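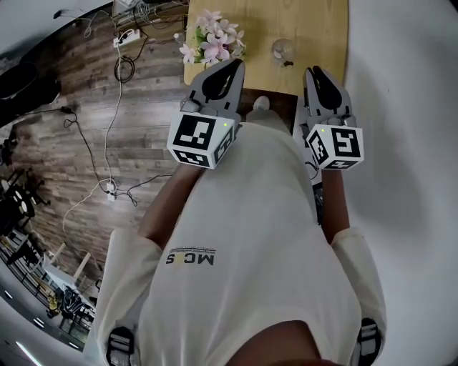

Objet : Re: [atelier-robot] Pinces à main : câbles, cubes et mors

Bonjour à toutes et à tous,

Je réponds dans l'ordre au message de la semaine passée, que je remets en citation par morceaux. Désolé pour le délai, j'ai attendu d'avoir remonté les deux pinces avant d'écrire.

> Nous avons repris les plans de la pince à main Dendville pour l'atelier
> partagé. Les mors sont imprimés, le reste est en cours. Première
> question : sur quel côté faites-vous sortir les câbles ? Chez nous ils
> s'accrochent partout dès qu'on tourne le poignet.

Sur la pince droite, je les fais descendre le long de l'avant-bras. J'ai essayé auparavant une sortie vers l'avant, avec une boucle de mou, et la boucle passait devant les mors une fois sur deux. Le long du bras, il faut prévoir plus de longueur que prévu sur le plan : coupez 25 cm de trop et raccourcissez ensuite. Prenez du câble fin et souple. Celui que vend Condura au mètre convient, le modèle gainé est trop raide et fatigue la main au bout d'un quart d'heure.

Pour le sol, je n'ai pas de bonne solution. La multiprise est par terre, les rallonges aussi, il y a du blanc et du noir mélangés et je marche à côté. Si quelqu'un a installé une goulotte ou une descente depuis le plafond, je suis preneur du détail des fixations.

> Deuxième question : les cubes à marqueurs. Le suivi décroche quand on
> incline la pince vers soi. Faut-il des motifs différents sur chaque face
> et sur chaque cube, ou peut-on imprimer deux fois la même planche ?

Des motifs différents partout. Avec la même planche imprimée deux fois, le logiciel confond la gauche et la droite dès que les deux mains se rapprochent. Refaites une planche complète pour le second cube et notez les identifiants dans le fichier de configuration avant de coller, car après on ne sait plus dans quel sens la face a été posée.

Pour le décrochage, regardez d'abord le papier. Le papier photo brille et le motif disparaît sous un éclairage de plafond. J'ai repris du papier mat à 200 g, collé en bâton et non à la colle liquide, qui fait gondoler. Vérifiez aussi qu'il reste une marge blanche autour de chaque motif. Sur ma première version j'avais coupé au ras du noir et rien n'était détecté de façon stable.

Le cube se monte à la base de la pince. Quatre vis suffisent, sans forcer, le plastique fend au niveau des trous.

> Troisième question : quel matériau pour l'intérieur des mors ? La mousse
> que nous avions s'est décollée en deux séances.

Du caoutchouc noir en bande, collé à la néoprène. Il faut poncer le plastique avant, dégraisser, encoller les deux faces et attendre que ce soit sec au toucher. La courbure des doigts complique la pose : commencez par la pointe et descendez vers l'articulation en appuyant au fur et à mesure. Laissez sous serre-joint jusqu'au lendemain. La mousse, je l'ai abandonnée aussi, elle garde la marque des objets.

> Dernière question : le voyant. Vert fixe ou clignotant ? Le nôtre
> clignote en permanence et nous ne savons pas si c'est normal.

Vert fixe, c'est le fonctionnement attendu avec le micrologiciel actuel. Un clignotement continu indique que la carte ne trouve pas l'horloge de l'autre pince. Allumez la gauche, attendez le vert, puis allumez la droite. Si cela clignote encore, changez le câble avant de toucher au code. J'ai perdu une soirée sur une prise Jondier dont un contact était mal serti.

Quelques points que vous ne demandiez pas :

La masse d'abord. Une pince complète, avec le cube et les vis, fait 354 g sur ma balance de cuisine. C'est supportable pour des séances courtes. J'essaie de gagner un peu sur la poignée en réduisant le remplissage, je vous dirai si elle tient.

La table ensuite. Je travaille sur un plateau en bois clair et pour les essais j'y pose ce que j'ai sous la main, des fleurs artificielles et de petits objets en verre transparent. Les tiges et les pétales demandent une fermeture lente. Pour le verre, réduisez l'effort de fermeture et commencez avec une pièce dont la perte ne vous gênera pas.

Enfin, le fichier de la poignée. La version 6 corrige le passage de câble, trop étroit auparavant. Si vous avez imprimé une version antérieure, un coup de lime ronde fait l'affaire, inutile de relancer une impression. Je l'ai déposée dans le dossier Roy du serveur de la liste, avec la planche de marqueurs du second cube. La notice date d'avril et n'est pas encore à jour pour les vis.

Pour ma part je cherche toujours un ressort de rappel plus doux pour la pince gauche. Celui du plan referme trop sec. Si vous avez une référence, envoyez-la sur la liste avec le diamètre du fil et la longueur à vide.

Bon montage,

Un membre de l'atelier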